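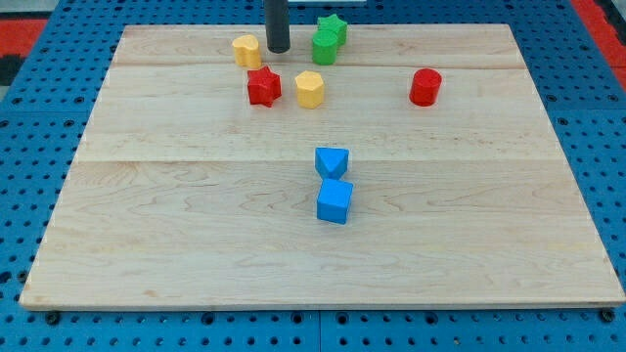 Coloured plastic blocks on a light wooden board.

Browser keeps reverting to Kurkora search after removal
Forum: Malware Removal and Prevention > Browser problems

tarn_edge
Posted September 13, 2019

Windows 10 desktop, 64-bit, fully patched. The default search engine in Chrome changes itself to something called Kurkora Search. I set it back, it stays back until the next restart, then it is Kurkora again. The home page and new tab page change as well.

What I have done so far:
Removed the extension (it was listed as Kurkora Helper).
Reset Chrome from the settings page.
Ran a full scan with the built-in antivirus. Nothing found.
Uninstalled a PDF converter called Zilarby which I put on in May and hardly used.

After each restart the extension is back, and the Remove button on it is now greyed out. At the bottom of the Chrome menu there is a line saying the browser is managed by my organisation. This is a home computer. There is no organisation.

Is it worth carrying on or should I reinstall Windows?

pelmet
Do not reinstall yet. The "managed by your organisation" line means a policy has been written to the registry. Resetting Chrome does not touch policies, so the extension gets forced back in.

Type chrome://policy in the address bar and post what is listed there. Then look in the registry at

HKEY_LOCAL_MACHINE\SOFTWARE\Policies\Google\Chrome

and the same path under HKEY_CURRENT_USER. Only look for now. Export both keys before changing anything.

tarn_edge
chrome://policy shows four entries:

ExtensionInstallForcelist
DefaultSearchProviderEnabled
DefaultSearchProviderSearchURL
HomepageLocation

All say Machine and Mandatory. The search URL has kurkora in it. There is nothing under HKEY_CURRENT_USER.

grommet16
Just delete the whole Chrome key under Policies and restart. Took me two minutes when I had the same sort of thing on a laptop. Everyone makes a meal of this.

pelmet
That will work until whatever wrote the key writes it again. The OP says it returns on restart, so something is running at startup or on a timer. If you delete the key first you have cleaned up the symptom and you no longer know what you are looking for. Find the writer first, then the key.

grommet16
Mine never came back.

pelmet
Then yours had no scheduled task, or you had already removed it with something else. I have seen both kinds.

tarn_edge
Which is quicker to check?

pelmet
Scheduled tasks. Open Task Scheduler, click Task Scheduler Library, and look at the top level first, not the Microsoft folder. You want anything with a trigger of "At log on" or a repeat interval, where the action runs powershell.exe, wscript.exe or an exe in AppData or ProgramData. Post the name, trigger and full action line. Take out your user name if it appears in the path.

tarn_edge
Found one. Name is Stinitz Update Check. Two triggers: at log on of any user, and repeat every four hours.

Action: wscript.exe
Arguments: "C:\ProgramData\Stinitz\chk.js" //B

I have never installed anything called Stinitz. The folder contains chk.js, a file named cfg.dat and an empty folder named tmp. chk.js is 1576 bytes. cfg.dat is 2048 bytes.

pelmet
That is very likely your writer. A script that small will not be the whole thing, it will read cfg.dat and put the values into the registry. Do not double-click chk.js. If you want to see what is in it, right-click and choose Edit, or open Notepad first and drag the file in.

The //B switch is batch mode, it suppresses script errors and prompts. That is why you never saw a window.

ohmsworth
Before everyone convicts it, is there any chance Stinitz is a legitimate updater for something? Printer software and sound card utilities leave odd tasks behind all the time. I would check the folder creation date against the date Zilarby was installed.

tarn_edge
Folder was created the same day as the Zilarby folder, a few minutes later. I looked in chk.js with Notepad. Most of it is one long line of nonsense, but "Policies" and "Chrome" can be read near the end.

ohmsworth
Fair enough. Legitimate updaters have no business in that key. I withdraw the objection.

pelmet
Good. Order of work:

1. Close Chrome completely. Check Task Manager for leftover chrome.exe processes and end them.
2. In Task Scheduler, disable the Stinitz task. Do not delete it yet.
3. Move the Stinitz folder out of ProgramData into a zip file with a password on it, then delete the original.
4. Export the Policies\Google\Chrome key, then delete the Chrome subkey. Leave the Google key if there is anything else under it.
5. Open Command Prompt as administrator and run gpupdate /force.
6. Start Chrome, reload chrome://policy, and confirm the list is empty.
7. Remove the extension. The button should now be available.
8. Restart twice and check again. If it is clean, delete the task.

Also check whether these exist: C:\Windows\System32\GroupPolicy\Machine\Registry.pol and the User equivalent. On a home machine with no policies set you would normally not have them. If there is one, and it mentions Chrome, rename it before step 5 or gpupdate will put the values straight back.

grommet16
So, delete the key and restart, with extra steps.

pelmet
The extra steps are the part that stops it coming back.

nib_and_ink
Slight disagreement with step 3. I would not keep a copy at all. People find the zip two years later and open it to see what it was. If a sample is wanted, upload it to a scanning service and then delete it.

pelmet
Reasonable. I keep copies in case the first diagnosis was wrong, but if the OP has no use for it, upload and delete.

tarn_edge
Uploaded chk.js. Fewer than half the scanners flagged it, and they do not agree on a name. Most call it something generic with "Agent" or "StartPage" in it. The antivirus on my machine is one of those that say it is clean.

Doing the list now.

nib_and_ink
That is normal for this class of thing. Many vendors put it under potentially unwanted programs, and detection for those is often switched off by default. On Windows 10 you can turn it on for Defender from an administrator PowerShell window:

Set-MpPreference -PUAProtection Enabled

Then run another full scan. It can flag download managers and toolbar installers you had forgotten about, so read the list before you remove anything.

tarn_edge
Results.

There was a Registry.pol in the Machine folder. Opened it in Notepad, mostly unreadable, but the Kurkora address was in there. Renamed it. gpupdate finished without errors. chrome://policy is empty, the managed line has gone, and the extension came off normally. Restarted twice and it has stayed off.

Defender with the PUA setting on found the Zilarby installer in my Downloads folder, and one more item I do not recognise, in AppData\Local\Temp. Both quarantined.

One thing left over. Firefox, which I rarely open, also has Kurkora as its home page. No managed message there.

ohmsworth
Check the properties of the Firefox shortcut. If the Target line has a web address after firefox.exe, delete everything after the closing quotation mark. Check the taskbar and Start menu shortcuts separately, they are different files.

If the shortcuts are clean, look in the Firefox profile folder for a file named user.js. Firefox reads it at every start and it overrides what you set in the options. Most people do not have one.

tarn_edge
It was user.js. Three lines in it, all to do with the home page. Deleted it, reset the home page, and it has held after a restart.

lathe_of_doubt
Came here from a search. I have the same Stinitz task but no Zilarby. Mine arrived with something called Nikolaidis Codec Pack, from a download site that puts its own wrapper round the installer. The task repeats hourly on mine. Everything else matches, except that my Registry.pol was set to read-only and I had to clear that before I could rename it.

pelmet
Useful, thanks. So the bundle varies and the payload is the same. That fits with an affiliate arrangement, where whoever makes Kurkora pays for each install and does not much care what it rides in with.

grommet16
Or both programs come from the same people.

pelmet
Possible. Nothing in this thread would tell you either way.

lathe_of_doubt
Should I be changing passwords? The extension had permission to read and change data on all websites.

nib_and_ink
I would. Email and banking first, and do it from a clean machine or after the clean-up, not before. There is no evidence here that this one collects logins, but that permission would let it, and you cannot tell what it was configured to do last month from what is in the file today.

ohmsworth
I think that is over-cautious for a search hijacker. These make their money from redirected searches. Stealing logins brings a different kind of attention.

nib_and_ink
An hour spent on passwords is cheap. We can differ on it.

tarn_edge
I changed the email and bank ones. Left the rest.

Also checked the hosts file and the DNS settings on the network adapter, as another thread suggested. The hosts file was standard, DNS set to automatic.

dunnock3000
Question on the same subject. I have the managed message but chrome://policy shows only one entry, and it comes from my antivirus suite. Is that the same problem?

pelmet
Probably not. Some security products set a policy, and Chrome shows the message for any policy at all. Start a new thread with the entry name and value and someone will look at it. Please do not run the steps above on your machine, they were written for this one.

tarn_edge
Still clean after a week. Marking as solved. Thanks to pelmet in particular, and to ohmsworth for the Firefox file.

Thread status: Solved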